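Thin hangers sliding on a round wooden rod

ruslow_h
I've got a freestanding garment rack, round wooden rod, thin glossy hangers with metal hooks. Rod diameter is 32 mm. With shirts on one side only, everything creeps toward the far end. The floor is level to within 2 mm per meter. Is this the hook, the finish or the rod?

distlow44
Check the rod first, both ends, with a spirit level. A 6 mm drop over its length will do it on a smooth surface. Post a photo of the hooks.

ruslow_h
Rod is level. Photo with nothing hung on them.

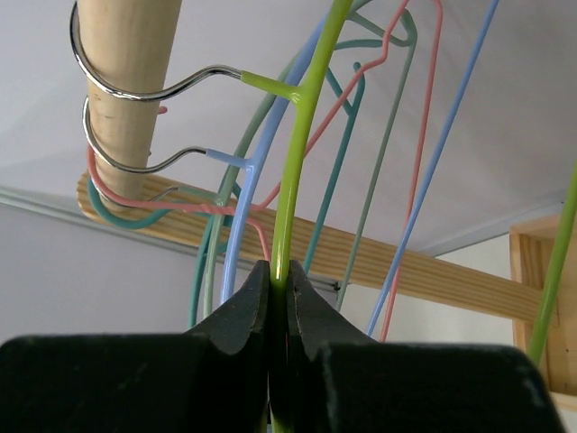
Hangers on the rod, lime green nearest.

masson_b
The hook is a curl of bare metal on smooth wood, so there is very little friction. Sand the top of the rod lightly along its length with 180 grit and leave it unwaxed.

distlow44
Disagree. Sanding with the grain makes it smoother in the direction the hooks travel. If you sand, go across. I would leave the wood alone and put a strip of clear silicone tape along the top.

masson_b
Tape collects lint and lifts at the ends. Mine lasted until July.

nistent
Neither of you asked about load. Heavy coats on one end will rack the frame, and the rod goes out of level under weight even if it reads fine empty. Measure it loaded.

ruslow_h
Loaded, the far end sits 6 mm low. Tightened the bolts on that side and it now reads 2 mm.

distlow44
Then shim the foot for the rest.

masson_b
I would still sand it. Across the grain, fine.

ruslow_h
Shimming on Friday. Will post the loaded reading after.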